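2018-02-24
By Bartosz Laskowska

The Pond and Hedge Papers – Ornley reprint, 2 volumes

Back in stock. Stamatia Vrettos's nature columns, collected for the first time since the old Paltulbridge printing went out of print. Short pieces, plain style, written for people who don't own a microscope. Snails, wasps, newts, why moths go for the porch light. Volume one is the magazine columns, volume two is the lectures plus a few letters to readers.

Text is reset from the first printing. Spelling left as she had it, obvious misprints fixed. Index is new and much better than the old one, which skipped most of the beetles.

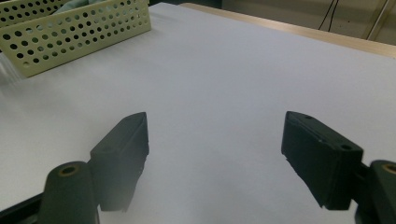
Cloth boards, sewn, lies flat once it's been opened a few times. Ribbon in each volume. Print run is 3,689 sets and we don't plan a second one. Line drawings are all here, 40 of them, same spots in the text as before. No color plates – the originals never had any, whatever the auction listings say.

Sold as a set only. Please don't write asking for volume two by itself, we cant split them.
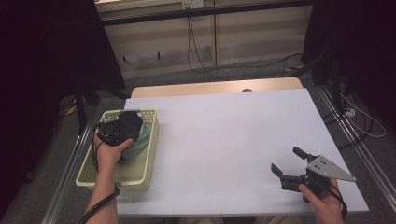 Teal cloth in the basket, at the white tabletop.

Introduction by Birico, 8 pages, can be skipped. Covers her school years, the falling out with the Rondonuwu museum, and how the lectures got going. Readers who want the full life should wait for the biography. No date for that yet.

Library binding: same text, heavier boards, no ribbon. Ask for it in the order notes or you'll get the regular one. 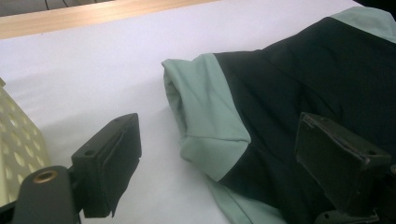 Page last changed: February, stock and binding notes

Shipping is flat rate per set. Boxed, corners padded. If a set shows up damaged, email us with the order number and we'll send another. Returns fine if teh wrap is still on.

Errata slip for volume one, the newt chapter, goes in with every order. Earlier buyers can request it by mail, no charge.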